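Camance 飲みもの用トレーセット 使用の手引き
第四章 コップをトレーに並べる

この章では、コップをトレーの上に並べて、飲みものを出す準備をするまでの手順を説明します。トレーとコップの洗い方は第三章に、使ったあとの片づけは第五章に書いてあります。初めてお使いになる方は、先に第三章をお読みください。

4.1 用意するもの

トレー 一枚
透明なコップ 八つ
色つきのコップ 四つ
ピッチャー 一つ
乾いたふきん 二枚(コップ用とトレー用)

色つきのコップは、お買い上げの時期によって色と高さが違います。高さがそろっていなくても不良品ではありません。透明なコップは、側面に細かい面があるものと、なめらかなものがあります。両方をまぜて使ってもかまいません。

注:透明なコップの容量は、口いっぱいまで入れて281ミリリットルです。色つきのコップの容量は、コップごとに違いますので、同じ量の飲みものを出したいときは透明なコップをお使いください。

4.2 置く場所を決める

1. 平らで、ぐらぐらしないテーブルを選びます。布のテーブルクロスは、トレーが滑りやすくなりますので、できれば外してください。

2. テーブルの上の水と粉を、トレー用のふきんでふきます。石のような模様のテーブルでは、水のしずくが見えにくいです。手のひらで軽くさわって、確かめてください。

3. トレーをテーブルに置きます。長いほうの辺が自分の前に来るようにします。

4. トレーの手前の辺とテーブルの端の間は、30センチ以上あけてください。お子さまがいる場所では、もっと奥に置いてください。

5. トレーの四つの角を順番に指で押します。どこかの角が動くときは、下に何か入っています。トレーを持ち上げて、もう一度ふいてください。

注意:コップをのせたあとで、トレーを引っぱって位置を直さないでください。必ず、コップをのせる前に位置を決めてください。

4.3 コップを並べる

1. 手を洗って、よくふきます。

2. コップを一つずつ持って、内側と底を見ます。底に水が残っているコップは、コップ用のふきんでふいてから使います。

3. 最初に、色つきのコップを奥の列に置きます。左から右へ、四つ並べます。色の順番は自由です。背の高いコップを手前に置くと、うしろのコップが取りにくくなりますので、背の高いコップは必ず奥にしてください。

4. 次に、透明なコップを真ん中の列に四つ置きます。コップは口を上にして置きます。

5. 最後に、透明なコップを手前の列に四つ置きます。

6. コップとコップの間が同じくらいになるように、少しだけ動かします。動かすときは、コップの下のほうを持ってください。口のところを上からつかむと、飲む人が口をつけるところに指がふれます。

7. ピッチャーを使うときは、トレーの中に入れないで、トレーのうしろに立てて置きます。

人数が少ないときは、色つきのコップを出さないで、透明なコップだけを二列に並べることもできます。そのときも、トレーの片側に全部を集めないで、持ち上げても傾かない置き方にしてください。

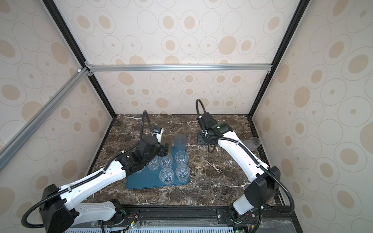

青緑のトレーと透明なコップ
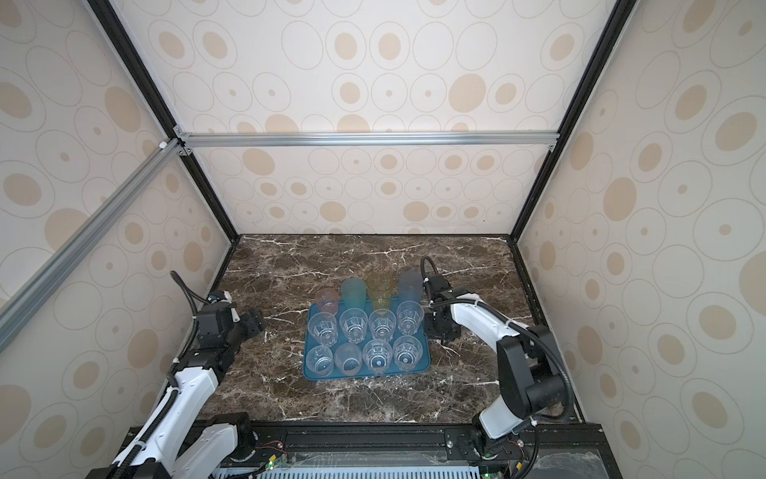
コップは、トレーに並べたまま重ねてもいいですか。
トレーの上では重ねないでください。重ねたコップは高くなって倒れやすく、また、中がぬれていると抜けにくくなります。数が多すぎてトレーに入らないときは、残りのコップを棚に置いて、必要になってから出してください。

4.4 飲みものを注ぐ

1. ピッチャーに飲みものを入れます。ふちまで入れないで、上を少しあけておきます。

2. 注ぐときは、コップをトレーから一つ取って、テーブルの上に置いて注ぎます。トレーの上に置いたままで注ぐと、こぼれた飲みものがトレーの中にたまり、となりのコップの底もぬれます。

3. 一杯の量は、コップの八分目までにします。氷を入れる場合は、先に氷を入れて、そのあとで飲みものを注ぎます。

4. 注ぎ終わったら、ピッチャーの口をふきんで軽くおさえて、しずくを取ります。

5. ピッチャーをトレーのうしろに戻します。取っ手があるピッチャーでは、取っ手を右か左に向けます。手前に向けると、コップを取るときに袖がかかることがあります。

注意:お湯、熱いお茶、熱いスープは入れないでください。このセットは冷たい飲みもののためのものです。

注意:炭酸の飲みものをピッチャーに移すときは、ゆっくり入れてください。急に入れると泡があふれます。

4.5 トレーを運ぶ

飲みものが入っているコップをトレーで運ぶときは、コップを六つまでにしてください。空のコップは、十二までのせて運ぶことができます。ピッチャーは、空であっても、トレーとは別に運びます。

1. トレーの短いほうの辺を両手で持ちます。指を縁の下に深く入れて、親指を縁の上に置きます。

2. まっすぐに持ち上げます。片方を先に上げないでください。

3. 肘を体につけて、ゆっくり歩きます。段差の前では一度止まります。

4. 置くときは、先に手前の辺をテーブルにつけて、それから奥の辺を静かに下ろします。

5. 置いたあと、コップの位置がずれていたら、4.3の手順6と同じようにして直します。

4.6 並べたまま長く置く場合

会議や食事会の前に早く並べておくときは、きれいな布を一枚、コップの上に軽くかけてください。紙のナプキンは、窓からの風で飛びますので、おすすめしません。布が届かないコップがあるときは、二枚使います。

直接の日光が当たるところには長く置かないでください。色つきのコップの色が、だんだんうすくなることがあります。

4.7 うまくいかないとき

コップがトレーの上でがたがたする
コップの底に小さいごみがついているかもしれません。底とトレーの両方をふいてください。それでも直らないコップは、使わないでください。

コップが四つ、一列に入らない
口の広いコップがとなりどうしになっている場合があります。口の広いコップと細いコップを、交互に置いてみてください。

透明なコップが白くくもって見える
水の中の成分がついたものです。第三章の3.4にある方法で、酢を入れた水に300秒つけて、そのあと水でよくすすいでください。

トレーに輪のあとが残る
ぬれたコップを長く置くと、丸いあとができます。ぬるい水でふけば、たいてい取れます。固いたわしでこすると表面に傷がつきますので、やわらかい布をお使いください。

4.8 コップを追加で買うとき

コップは一つから追加できます。透明なコップの部品番号は94です。色つきのコップは、色を選ぶことができません。ご注文は、Grodomville 営業所、または Bendness の販売店 Vũ で受け付けています。ご注文のときに、お手元のトレーの裏にある番号をお知らせください。

割れたコップを店に送る必要はありません。割れたものは厚い紙に包んで、お住まいの地域の決まりに従って捨ててください。

この章の内容は2025年2月6日に改めました。前の版では、コップを先に手前から並べる手順になっていましたが、奥から並べる手順に変えました。

次の章:第五章 片づけと保管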